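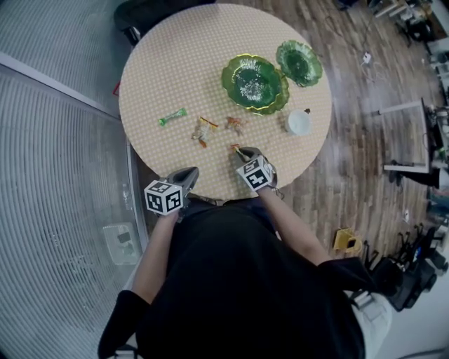 Figure 4. Round table with patterned tablecloth and green glass plates.

4. Setting Up a Closed Bilateral Session in Sendier

This section covers the interpretation channels, room modes and press handover for a meeting between two delegations. It assumes that the Sendier console is installed and that both delegation profiles have been created as described in Section 3.

4.1 Before you start

You need:
- an operator account with the Protocol role
- the agreed agenda, exported from Evlow in the standard format
- one interpreter unit for each delegation
- the session key issued by the host ministry

Note: The session key is valid for one meeting only. A postponed meeting needs a new key, even if the delegations and the room stay the same.

4.2 Creating the session

1. Sign in to the console and open Sessions > New.
2. Select Bilateral. Do not select Plenary, as the room mode cannot be changed after the session is saved.
3. Enter the host delegation in field A and the visiting delegation in field B. The order of flags and name cards on the printed plan follows these fields.
4. Import the agenda file. Items longer than 200 characters are shortened on the delegate displays but kept in full in the record.
5. Enter the session key and press Confirm. The status line changes to Ready.

If the status line shows Error 83, the agenda was exported before both sides approved it. Have it approved in Evlow, export it again and repeat step 4.

4.3 Assigning interpretation channels

1. Open the Audio tab.
2. Assign channel 1 to the interpreter of the host delegation and channel 2 to the interpreter of the visiting delegation.
3. Set the floor channel to Open.
4. Ask each interpreter to speak a test sentence and check the level meter. The peak should stay inside the green band.
5. Lock the channels.

Caution: Locked channels can be released only by ending the session. Check the assignments with both protocol officers before step 5.

A Siregar desk unit can be used in place of the standard interpreter unit. Its mute key works as a toggle, and the console shows the muted state with a short delay.

4.4 Recording and closed-door mode

Closed-door mode stops all recording and disconnects the press room feed. Interpretation continues as normal.

1. Press Close Room. A red bar appears at the top of the console.
2. Check that the press room monitor shows the holding card.
3. Enter the planned duration. The console gives a warning tone 20 minutes before the end.

Caution: Closed-door mode leaves no audio that can be recovered later. If the delegations want an agreed note of the talks, a note taker from each side must be present - the console does not create one.

4.5 Handover to the joint press conference

1. End closed-door mode with Open Room.
2. Select Transfer > Press and choose the Zavo podium profile.
3. Enter the number of questions agreed for each side.
4. Start the feed when the press officer gives the signal.

Note: The question counter is visible to the moderator only. It does not cut off a microphone when the limit is reached.

For archiving the session file, see Section 5.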